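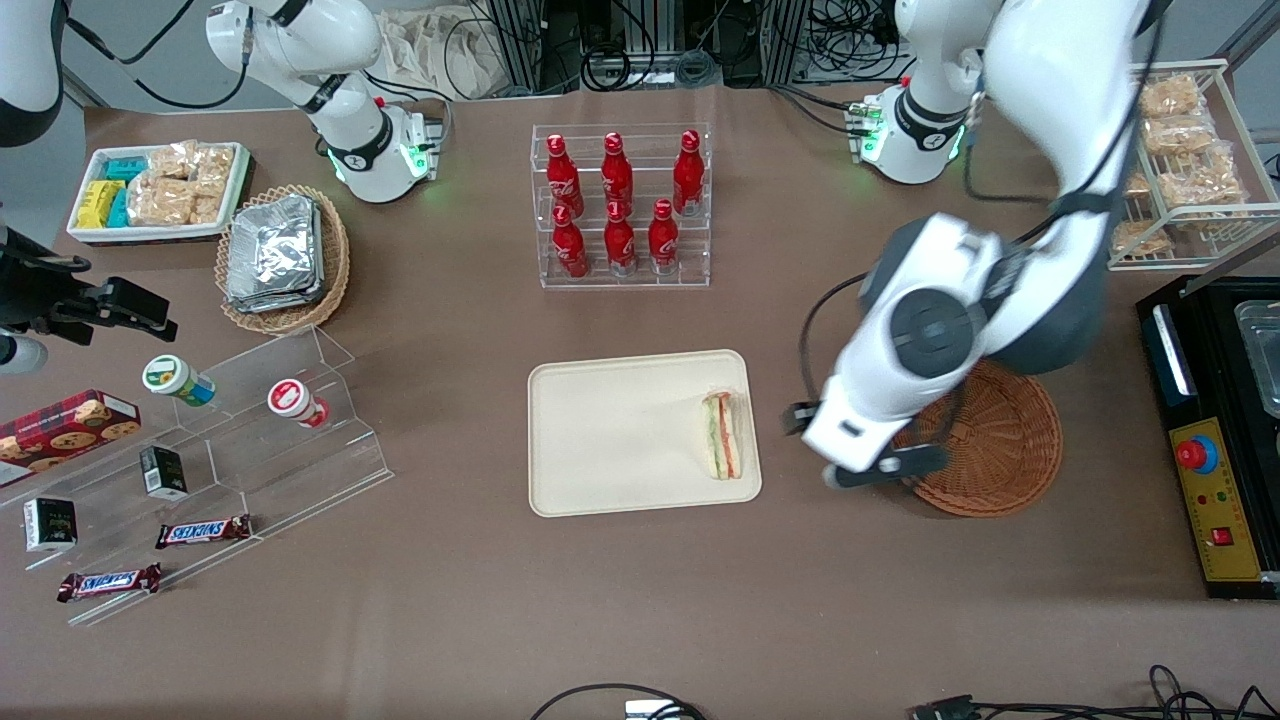
April, table notes, snack counter layout

Started 2 pm. Same brown tabletop as before, no cloth on it. Loredana wants the counter to look like the one by the door at Nuscombe, where people pick up a sandwich and a drink and move along. Working from her sketch, with changes where the sketch didn't fit.

Drinks
Coke bottles in the clear acrylic rack, top center, two rows of three. All red caps. The rack takes the weight fine. I tried it further forward first and it blocked the way to the tray, so it stays at the back. Renzo asked for a second rack next to it. There is room if the snack tray moves left, but then the left side gets tight. Leave it for now.

Sandwich tray
Cream tray, middle of the table, under the rack. The wrapped triangle sandwich goes at the right end on its side, so you can see the bread and lettuce through the plastic. Standing it up on the crust looks better but it tips when anyone leans on the table. The rest of the tray is kept clear for whatever gets picked. Yanling thinks the tray is too big for one sandwich. She has a smaller one from Radow, will bring it.

Bagged snacks
White rectangular tray, upper left. Teal and yellow packs on the left side, rice crispy bags on the right. The clear bags slide over each other, so they need the tray edge to hold them. Do not mix the colors, it took Vittoria 20 minutes to sort them out last time.

Baskets
Round wicker, 2 of them. The one next to the snack tray has the silver foil packets, stacked. The other is to the right of the cream tray. Shaimaa wants to line that one with a napkin. No opinion.

Tiered stand
Clear acrylic, along the left side. This is the part I like least. Both small jars (green and white lid, red and white lid) are lying over. Short jars on a slick shelf. Tried a square of shelf liner from the Rathjen roll under a spare jar and it held, so cut two more pieces. The dark green boxes are good lower down, they are flat and don't move. The red cookie box is out at the far left edge, too close to the edge of everything. Bring it in a hand's width next time.

To do
- shelf liner under both jars
- cookie box in from the edge
- smaller tray from Yanling, compare
- wipe fingerprints off the rack and the stand, both show everything
- ask Loredana if the sandwich should face the front or the side
- order more rice crispy bags, Flastent item 2333, ask Renzo for the login

Left the sketch in the drawer with my changes in pencil. If you move anything, write it on the sketch too, so the next person can put it back the same way.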